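Why does the shipyard get its first payment before there is any ship?

Community Help > Industry and Defense > Shipbuilding

Asked by rustbucket_ray, May 10, 2019

My brother-in-law works at the yard in Hirkbridge and they just held a ceremony for the first of the new harbor patrol boats. There was a brass band. There was a sheet cake shaped like a boat. There was, as far as I could tell, no boat. A man in a clean hard hat pushed a button, a machine cut a piece of plate, and everyone clapped.

Then I read in the local paper that this counts as a "milestone" and that the yard gets paid for it. Paid for what? I have cut plenty of steel in my garage and nobody has sent me a check. Is this normal, and what is the difference between first steel, keel laying and all the rest of it? The paper used the terms as if they were the same thing.

Juniper Ambrose

Normal, yes. I spent years in contract administration at a yard in Dedthorpe, and I have eaten more of that cake than is good for a person.

First steel means the cutting machine has started on plate meant for that hull. Keel laying comes later, when the first big section goes down on the blocks where the boat will be put together. Most modern hulls are built in sections, so there may be no single long keel to lay, but people like the phrase and it stays in the contract. After that you get launch, which is when it floats, then sea trials, which is when you find out what else it does, then delivery. 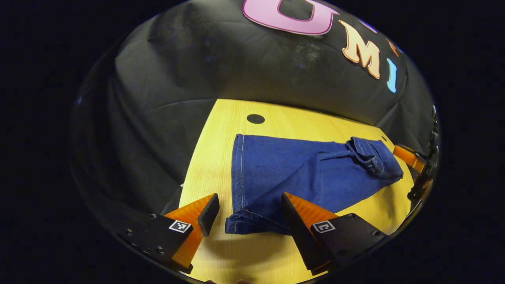

Letters on the backdrop, yellow table in front.

As for the money, a yard can't carry the whole cost of a vessel until the day it hands over the keys. By the time that plate is cut, it has paid for drawings and steel, and has probably put deposits down on engines and gearboxes. The payment at first steel covers work that doesn't photograph well. The button is there for the mayor.

What matters is how the schedule is split up. If too much falls due early, the buyer has very little to hold back when things go wrong. On the Mercado job we had 2 payments tied to paper alone, one for signing and one for design review, and the buyer's lawyer fought over both until October. He was right about one of them. I won't say which.

If the buyer is a public body, ask for the payment schedule. The prices may be blacked out, but the list of events often isn't.

kernville_welder

What she said. Also first steel can be any piece. Ours in Kernville was hull 291 and the part they cut for the cameras was a bracket. Went in the scrap bin after, somebody had the wrong revision of the drawing. Milestone still got signed off.

tidewatch

This is why taxpayers are broke. They should pay nothing until the boat is 100 percent finished, same as when I buy a car.

rustbucket_ray

Thanks, Juniper, that clears it up, and I'll ask for the schedule. Tidewatch, I'd like to meet the yard that takes that deal. Kernville, my brother-in-law read your post and went very quiet — I'm going to ask him about brackets.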